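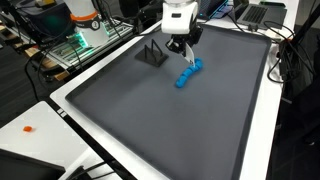 Bercombe Adult Learning
Photography for a Living, unit 4: Pricing and client paperwork

Tags: Course handouts | Small business | Photography

Read these notes before the session on Tue 23 July. The session itself will be taken up mostly with your own price lists, so bring a draft, even a rough one on a single sheet.

What a price has to cover

Most people starting out set a price by looking at two or three other photographers nearby and going slightly under. The trouble is that you can't see their costs. One may own all their kit outright and work from the spare room. Another may be losing money and not know it yet.

Start with your yearly costs. List insurance, software, website, travel, repairs, replacement of kit, accountancy and any studio hire. Add what you need to draw as pay, before tax. Divide the total by the number of paid jobs you can sensibly do in a year. For a portrait photographer working alone we will use 40 in class.

Worked figure: a wedding package at £1365. The shooting day is ten hours. Editing takes 22 hours, and meetings, emails and travel take another eight. That makes 40 hours in all, or a little over £34 an hour before any costs come off. Students often divide by the shooting day alone and get £136.50, and then wonder where the money went.

Keep a time sheet for your next four jobs, paid or unpaid. Include the time spent uploading files and answering messages in the evening.

Packages

Keep the list short. Three packages are plenty, and two will do for portraits. Each one should state:

- hours of coverage
- number of finished pictures, or a range
- how the pictures are delivered
- how long delivery takes
- travel included, and the rate beyond that
- whether an album or prints are part of the price

Avoid "unlimited" anything. If you offer a second photographer, price it as a separate line so that clients can take it off without asking you to rework the whole quote.

Booking fees and payment

Ask for a booking fee when the contract is signed and say in writing what happens to it if the client cancels. The usual pattern for weddings is a fee on booking and the balance before the day. For family portraits, full payment on booking is common and causes few complaints. Commercial clients will generally expect an invoice with terms, so put the due date on it as a date. "30 days" on its own leads to arguments over when the 30 days began.

A term that keeps the whole fee whatever the circumstances may be unfair to a consumer and may not stand up. Get your wording checked.

The contract

We will go through the Muvari sample contract line by line. Points to mark beforehand:

1. Who the parties are. A couple should both sign.
2. Date, times and venues, with a line on what happens if any of them change.
3. Illness or breakdown of equipment on your side.
4. Copyright and licence. The client is normally buying a licence for personal use. Write down what that allows.
5. Use of pictures on your own site and social pages. This needs a clear yes or no from the client.
6. How long you keep the files after delivery.

The Troltley sample in the course folder is a commercial contract and has a different licence section. Compare clause 4 in both.

Case for discussion: Miah Interiors

A small furnishing firm books a half day to photograph a showroom. The quote says "for website use". In September the same pictures appear in a printed brochure and on the side of a van. The photographer sends a second invoice and the firm refuses to pay it. Decide what the quote should have said, and write the missing sentence. Then write the email you would send to the firm, in under 100 words, assuming you want to work for them again.

To hand in

One price list, one page of costs, and your time sheet so far. Unfinished time sheets are fine at this stage.

We use cookies to remember your settings and to see which pages are read. Accept | Manage choices

© Bercombe Adult Learning | Contact the course office | Back to top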